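Metal coat rack leans when coats go on the lower hooks — fix it or replace it?

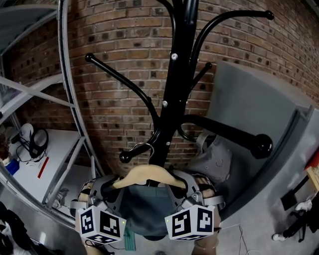

The rack with a garment going on the lower left hook.

Posted by Houda Morsy
2022-12-03

I have a black metal coat rack, the kind with one thick pole and curved arms that end in round knobs. It stands in front of the brick wall by the back door. The brand is Hiltow and I bought it secondhand in September, so there were no instructions with it and no spare parts.

With one garment on a hanger it is fine. Once there are three or four winter coats on it, the pole starts to lean toward whichever side has the most weight. It hasn't gone over yet but I don't trust it. The floor is old concrete and not very flat.

Things I have tried:
Moving it a few inches along the wall.
Putting the heavy coats on the upper arms. This made it worse.
Folded cardboard under one side of the base. It helped for a day or so and then went flat.

The other problem is hangers. The arms are made for hanging a coat by its loop, but a few of my things don't have a loop, so I put them on wooden hangers and hook the hanger over an arm. On the long arms the hanger slides until it bumps against the knob. On the short lower ones it stays where I put it, but the garment then hangs quite low and I wonder if that is bad for the shape of the shoulders.

I would like to keep it if I can. Is there a way to make it steadier without drilling into the brick? I rent. And is it all right to use hangers on a rack like this?

3 replies

mahrous_st
195 posts

Check the bolts first. There are silver ones down the front of your pole. On a secondhand rack somebody has usually taken it apart to move it and put it back together by hand. Take everything off, lay the rack on a blanket and go over each bolt with the right size wrench or hex key. Snug, then a quarter turn more. Don't crank on them or you will strip the thread, and then you really do have a problem.

While it's lying down, look at where the pole meets the base. If there is a bolt going up from underneath, that is the one that causes leaning. Mine is a Moren, not a Hiltow, but it leaned in the same way and a lock washer under that bolt fixed it. The hardware store sells them loose for pennies. Take the bolt with you so you get the right size.

Stand it back up empty and push the pole gently near the top. If it moves and the base stays put, the joint is still loose. If the whole thing rocks together, it's the floor, and then you want stick-on rubber feet or a plastic shim. Cardboard will always go flat.

After that load it in pairs. One coat on the left, one on the right, heaviest on the low arms. You said the upper arms made it worse and that's what I would expect.

On hangers, yes, you can use them. The hook of the hanger should sit down on the arm behind the knob so it can't slip off the end. Low is not bad for the shoulders. The hanger is holding the shoulders, and the height makes no difference as long as the hem isn't dragging on the floor. What does hurt them is the cloth getting bunched up around the collar, so after you hook the hanger on, pull the garment straight on both sides.

Rilia
19 posts

get a wall rack instead, these always fall over. my sister had one and it took a lamp with it

Houda Morsy

I can't drill, as I said, but thank you.

pennyfarthing_2
2,605 posts

Agree with mahrous_st about the bolts. I would add weight at the bottom as well. It depends what sort of base you have, and I can't tell from the photo. If it is a flat plate, a barbell plate with a hole in the middle will go over the pole if you can take the arms off first. If it has separate legs, lay a small sandbag across them, close to the pole.

If you have a lot of things without loops, sewing one in takes ten minutes. Use a short piece of cotton tape, folded, stitched at both ends to the inside of the collar seam. Go through the seam allowance only so it doesn't show on the outside. Then you can leave the hangers in the closet and hang everything from the arms, although a loop does pull on a heavy coat if you leave it there all season.

Houda Morsy

The bolt under the base was loose, I could turn it with my fingers. I have tightened it and will get the washer this week. It still rocks a little on the concrete, so rubber feet are next.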